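Mevness @mevness_builds · 4 Jan 2024
New year, new tracker! A short thread on getting visual odometry to behave on wrist video 🧵

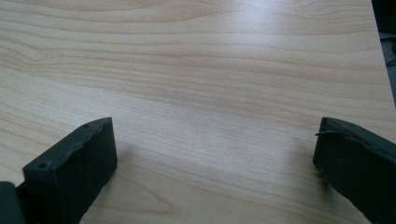 Our pose tracker, Drutach, has to work out where the wrist is from video plus an IMU, and tabletops are where it used to fall over. Corners are what it wants. Wood grain gives it long, nearly parallel streaks, so it can slide along them without noticing (hello, aperture problem). And then there's the pale patch of glare toward the top, where the grain washes out and the few features it does find are junk!

2/ First fix: mask the fingers. They move with the camera, so every feature on those scuffed black rims votes for "we're standing still." One static mask, 5 lines of code. I'd been putting it off since August, argh.

3/ Second fix: a saturation check before feature extraction. Bright blobs get down-weighted and the IMU carries more of the load until texture comes back.

4/ Reran all 600 clips overnight. Lost-track clips went from a depressing pile to 2!! I watched both over breakfast and they're fast wrist flips, so motion blur is next.

5/ Config and mask tool are in the Pravden repo, under tools/. If you've tried line features on wood grain, please tell me how it went, I'm so curious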